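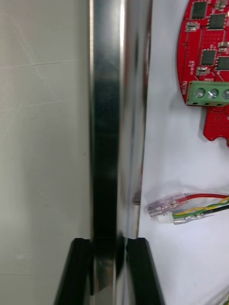
A polished metal rod beside a plain off-white panel.

The owner of Mendine has been fixing other people's curtains for 19 years, and she says the curtain is almost never the trouble.

"People call and tell me the fabric is wrong," she says. "I get there and the fabric is fine. It's hung four inches too low."

Mendine is a two-room workroom that makes and alters drapes, blinds and loose covers. Before that she cut patterns for Livier, a dress label that closed its local shop. She took the sewing machines when they were sold off and rented the first space she could afford, 583 square feet over a bakery. The present workroom is larger and on the ground floor, so the fabric rolls no longer have to go up a staircase.

She asks new customers to measure their windows themselves before she visits, then measures again. The two sets of numbers seldom agree. Most people measure the glass. She wants the width of the rod and the drop from the rod to the floor, taken in three places.

"Floors aren't level. In the old houses on the Bạch side of town I've had an inch and a half between one end of a window and the other. If you hem straight, it looks crooked."

Lining is the other thing she argues about. Customers want to leave it out to save money, and she quotes both prices so they can see the gap. A recent job with six long windows came to $2406 unlined and $3840 lined. The customer went with unlined in the front room and lined in the bedrooms, and she thought that was sensible. 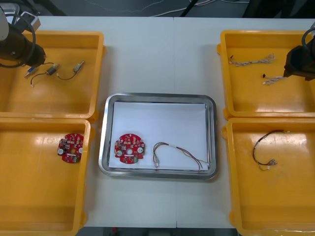 She keeps a record of every job on paper, with a scrap of the cloth stapled to the card. The cards fill a cabinet she bought from Skonex, the office supply place, when it cleared out its back stock in June. The most recent card is number 1553.

"Somebody calls and says the dog got one panel. I pull the card and I know the dye lot and how much I turned up at the bottom."

As of 26 April 2020 the workroom is closed to visitors, and she is taking measurements over the phone. It goes slowly. She stays on the line while the customer climbs up with the tape, and she makes them read each number twice. Hems are being pinned and left loose until she can get into the houses again.

Asked what she has at her own windows, she laughs. "Roller shades. They came with the apartment. I've got fabric set aside for the kitchen, a blue check, and it's been on the shelf for two years."

Orders for covers and repairs can still be left in the box by the side door, with a phone number pinned to the bag.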